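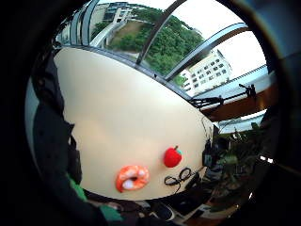
A parent at the Drastitz session asked whether a lunch box even matters if the kid eats a proper tea. Start with that question. It came up at Naston as well, in different words.

Talk notes, school lunches on a budget, September 3, 2018

Slide 1. Let the question sit for a moment, then answer it. Lunch is one meal out of the day, but it is the one parents don't see eaten. Most of what comes home in the bag is fruit. Ask for hands up: who found a squashed mandarin last week?

Slide 2. What we asked families. We ran the lunch diary at Evuven Primary for 2 weeks last November. Parents wrote down what went in and what came back. Say early that this was a small group and the diaries were patchy. Some families stopped after the first Friday.

What came back most: whole apples, crusts, anything with a lid the child couldn't open. Cut fruit came back less often. Pause here, people usually want to write this down.

Slide 3. Time. The bell schedule at Evuven gives the younger kids about 200 minutes between fruit break and the end of lunch play, but the sitting-down part is short. A whole apple is slow eating for a child with 2 front teeth missing. Quarters held together with a rubber band travel well and don't brown much.

Slide 4. Treats. Keep this bit calm — it gets heated. I don't give a rule. I tell them what we do at our place, a bought treat on Fridays and home baking when there is some. Doughnuts, muesli bars and chips all get the same answer. If someone brings up the Bansal canteen menu, say it is under review and move on. Don't get stuck on flavoured milk.

Slide 5. Cost. Hand out the shopping list now, not before, or they read it through the first half. The list covers 5 lunches for one child. Home brand is fine for everything on it except the wraps, which split.

Slide 6. Questions. Allow 6 minutes. Likely ones are nut policy, ice bricks, and whether yoghurt keeps until lunch in summer (frozen the night before, yes).

Sign-up sheet for the November session is by the door. Collect the pens.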